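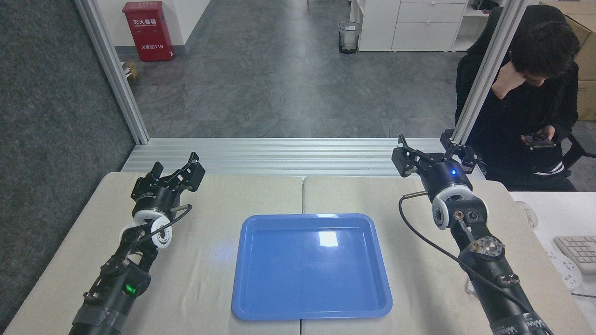
Blue tray placed across the join between two tables

Nistemano Premises Forum > Furniture and Fittings > Shared work tables
Topic: Position of trays on paired tables

premises_desk
Posted 13 November 2021
Members are asked for their views on the placing of trays where two tables have been pushed together. The current guidance, section 2 of the Rosine room notes, states only that a tray should be "central". At the paired tables this puts it directly over the join. We propose to keep the wording as it stands unless there are objections.

Husov_stores
I wish to record an objection. Where one table sits even slightly higher than its neighbour, a tray laid over the join will rock. Our own practice is to place the tray wholly on the left-hand table and to mark its corners with tape. We have 44 trays in use and have followed this rule in every room since August.

eastwing_rooms
We do not share the concern raised above. A tray with a raised rim holds small items perfectly well over a join, provided the tables are level. Placing it to one side means that the person on the other side must reach further, and this was the subject of several complaints to our office.

Husov_stores
The words "provided the tables are level" carry a good deal of weight in that reply. Ours are not.

lacroix_fittings
May I ask whether the tables in question are clamped or merely pushed together? Lacroix tables have adjustable feet, and the matter can usually be settled with a spanner in a few minutes. Please see also topic 1193 on uneven floors.
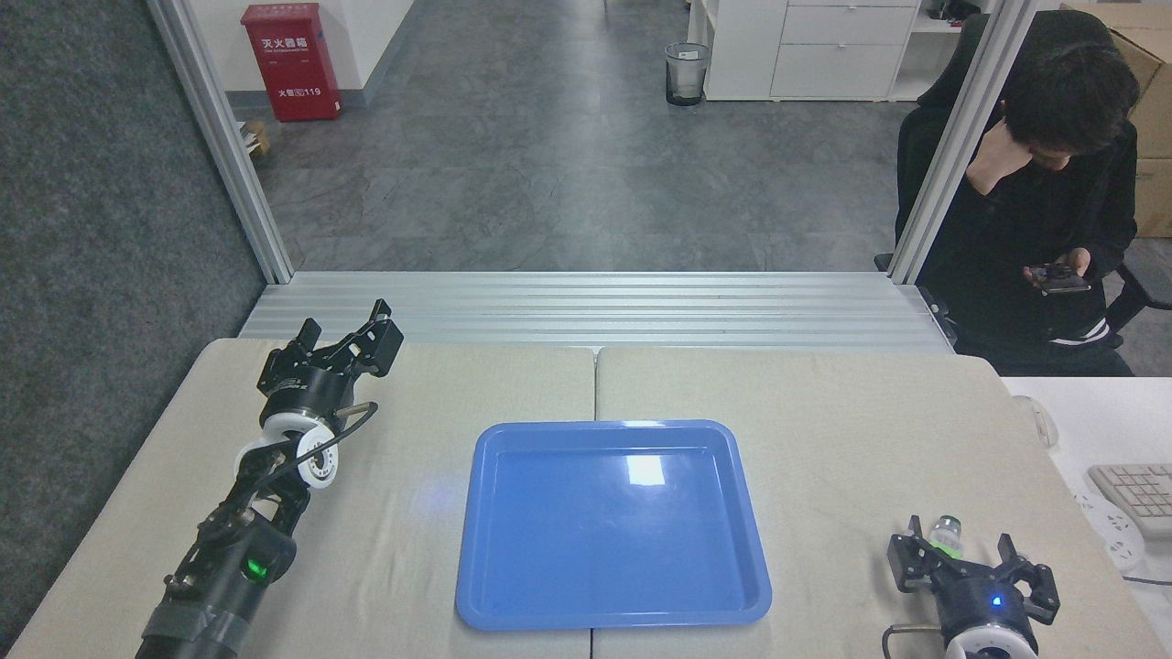 Page 2

premises_desk
Pushed together, with no clamps. The feet will be checked before any change is made to the notes. The floor beyond the tables is grey tile.

eastwing_rooms
Thank you. The creases in the light covering concern me more than the join. We would ask that the fabric be drawn flat before a tray is put down.

Husov_stores
Agreed as to the fabric. Our objection on the join is maintained.

quietcorner
A minor point, if it is in order. The tray shows a strong patch of glare in both photographs. Anyone sorting small parts in it may find this tiring. Has a matt tray been considered?

lacroix_fittings
Matt trays of the same pattern are available, although they show scratches sooner. A mat cut to fit inside the rim would cost less.

premises_desk
The suggestion of a mat is noted and will be costed. The wording on position stays open for comment, and members with uneven tables may follow the Husov arrangement in the meantime.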